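Kendau Hand Gripper - club and classroom kit
For towel folding and other cloth tasks

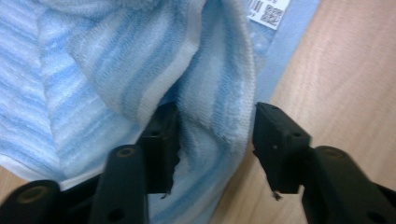 The Kendau is a two-finger gripper held in the hand, supplied to school clubs and student teams entering the Zistari cloth-handling round. Students record folds by hand and train their arm controller on the recordings.

Specification
Finger opening: 80 mm
Mass without camera: 422 g
Linkage: black plastic arms, plain bushings
Grip pads: stick-on, replaceable
Fixings: M3 throughout

Pads are a wearing part. Terry cloth pulls at the inner edge first, and a torn pad should be changed before the next recording session - old adhesive comes off with a plastic scraper. Spare pads are sold in packs of 96.

The course notes, by Štěpánka Matoušek, cover six sessions. Session three deals with pinching a ridge in a bunched towel and needs over 200 recorded folds per team. Teams without an arm can submit recordings only.

Not included: camera, towels, bench clamp. The Rotich wrist adaptor is ordered separately.

Stock returns in August. Club orders are packed on Saturday.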